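Plukurix patterned panels, set of three – my review after one winter

I bought this set in November and wanted to wait before writing, because many reviews of wall panels are written on the first day, when everything still looks good. I use it around a work table with an aluminum profile structure, one panel behind and one on each side. Before that I had plain white board from the building store, and I was tired of looking at it.

First the ordering. The shop lets you give your own measurements for each panel, and I was a little afraid of this because I made a mistake once with curtains. But the form is clear. You fill in width and height, you choose the pattern, and then a person checks it. In my case it was Jolene Bright who wrote to me and asked if my height was measured inside the rails or outside. It was outside, so her question saved me from panels that do not fit. I paid 163 dollars for the three, with delivery included. A friend, Wálter Cabrera, ordered plain gray from Siltow and paid 74, so you must know that you pay a good part for the print.

The package came flat, between two sheets of thick cardboard. One corner of the left panel was bent a few millimeters. I pressed it under books for two nights and now I cannot find it anymore.

The pattern is a big one. On the website it looks like a small classic damask, the kind you see in an old hotel, but on the wall the leaves and scrolls are very large and very black. I ordered the black on white. If you have a small space, please think about it, because the three sides together are strong for the eyes. My sister-in-law said it is like sitting inside a playing card. I like it, but I understand her. 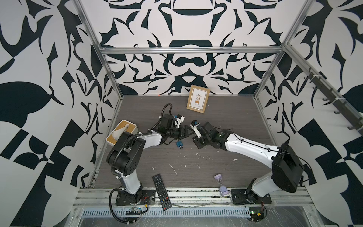
Mounting took me one evening. The instructions are a single page and the drawings are too small, but there is not much to understand. You slide the panel behind the profile and fix it with the clips. The clips in the box were the weak point for me. Two broke when I pushed them, and they were not cheap plastic to look at. I wrote to the shop and Ulises Ledesma from the service sent me ten new ones, of a different model, and these hold well. He did not ask for photos or a receipt.

The print itself is very good. The black is deep and even, and it has no shine in the evening when I switch on the lamp. This was important to me, as the old white boards gave a glare that made me tired after an hour. The white parts are a clean white and I would not call them cream, although the website says "soft ivory". If you want ivory, ask for a sample first. It costs little and they take it off your order.

I clean the panels with a damp cloth, without soap. Pencil goes away. A line of blue marker did not go away completely, but it is inside a black leaf and only I know where it is. Dust is visible on the black areas, more than I expected, and I wipe them every second week.

One thing I would do differently: the floor. I have a gray wood-grain surface on the table and I was thinking to order the same pattern for it also. Ans Aerts, who has the same set in her shop in Horkville, told me not to do it, as small screws disappear on such a pattern and you search for them all day. I kept the gray and I am glad. With such busy walls you need a calm place to put down your things.

The pattern does not continue exactly from one panel to the next. In the corners the leaves just stop and others begin. The profile covers the joint, so it did not disturb me, but if you mount them side by side on one wall it will be seen.

I give four stars of five. I take away one for the clips and for the small drawings. For the panels alone I would give five, and I already ordered a single one for the door of my cabinet.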